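Laundry robots still slow going at Parudham test house

Firm says loading is nearly there, folding is not
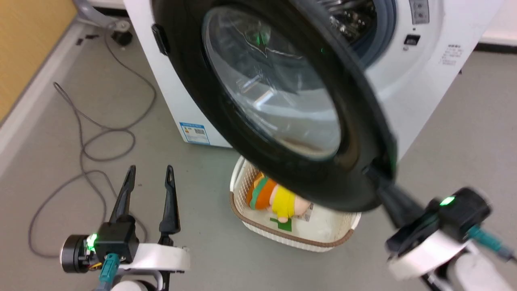 One chore, a lot of tries

Two arms, one washer, one basket. The Parudham test house opened its doors Wednesday and the laundry corner got most of the attention. The machine in question, called Cuno, is built by Borkness and has been working on household jobs there since the spring.

The job sounds easy. Get the washer door open, pick things out of the basket, put them in the drum, shut the door. Borkness says it has logged 3981 tries at it so far. A stuffed toy is one of the things used, plus towels, socks and shirts on other runs.

"Doors are harder than people think," said Graham Whiteley, who runs testing for the firm. "A front loader swings at you. You've got to hold it and stay out of its way, and then theres the latch."

Soft stuff is the other headache. A plush toy keeps its shape, more or less. A wet towel doesnt. Whiteley said towels stick to the rubber gasket and hang out the front, and the robot then tries to close the door on them. Sometimes it notices.

How fast? Not very. A full basket takes Cuno 40 minutes to load on a good day. A person does it in 3, by the firm's own timing. Whiteley wants it under 30 before the end of July and would not say what happens after that.

Folding, shelves

Folding is further off. T-shirts work if laid flat first, by a person. Fitted sheets, no plans.

Shop-floor work looks closer. A second Cuno is due at a store in Bloxham this summer to put boxed goods on low shelves after closing. Boxes are stiff, all one shape, and no customers about at that hour. Store manager Imogen Naylor is not cutting any shifts over it.

"I'll beleive it when I see a full aisle done," Naylor said. "If it puts the cereal away by 6 a.m. then great. If not we've lost a corner of the stockroom."

She also asked about dropped items and who picks them up. Staff, for now.

Price? No figure given. Borkness says it is not selling to homes yet and has no date for it. Leasing to stores comes first, if Bloxham goes OK.

The test house is open to visitors again next month, mornings only. Dishes are next on the list, starting with plastic ones.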